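By June I had told everyone on the street that the arm would be pouring my tea before summer was out, which was daft of me, but I'd had the Truvden controller on the bench for a week and it hadn't caught fire once.

Oratile Mkhize had the key to the workshop and a much better head for code. I had the biscuits. 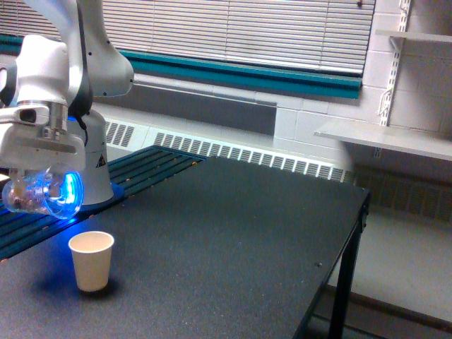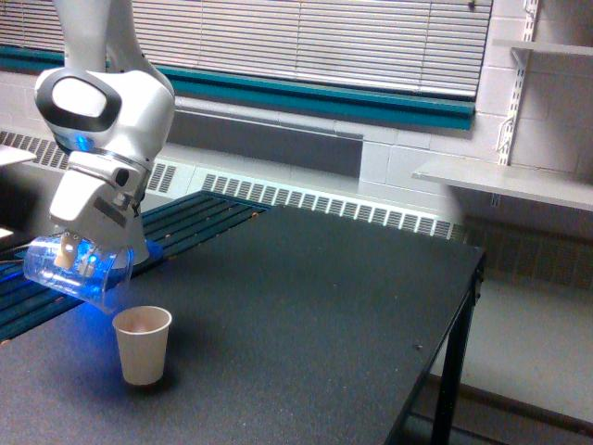
My own trouble was always the wrist. I'd write a lovely slow turn, go and put the kettle on, and come back to find Oratile had halved it and saved it under a rude name. "You pour like a man emptying a boat," she told me (fair, I suppose). We'd argue about the bottle and then we'd argue about the clear cup, and all that blue light on the slats made the pair of us look seasick while we did it. And the poor little paper cup just stood on the black table waiting for one of us to be right! I got quite fond of it.

Then old Vilhjálmur Hedegaard came in with his coat still on. He'd put 500 into the build and Oratile and I had put in 800 between us, and he liked to see where his share had gone.

"Does it do milk?" he said.

"It doesn't do tea yet," said Oratile.

He pulled up a stool, helped himself to my last ginger nut and watched her run the turn again, 20 degrees and stop, 20 degrees and stop. I expected him to be bored. He wasn't, he was leaning so far forward I thought he'd go off the stool.

"Slower at the end," he said. "My mother poured like that. Quick, quick, then hardly at all."

Oratile looked at me. I looked at the kettle. She typed something in, a long something, and asked him to say it again, the bit about his mother.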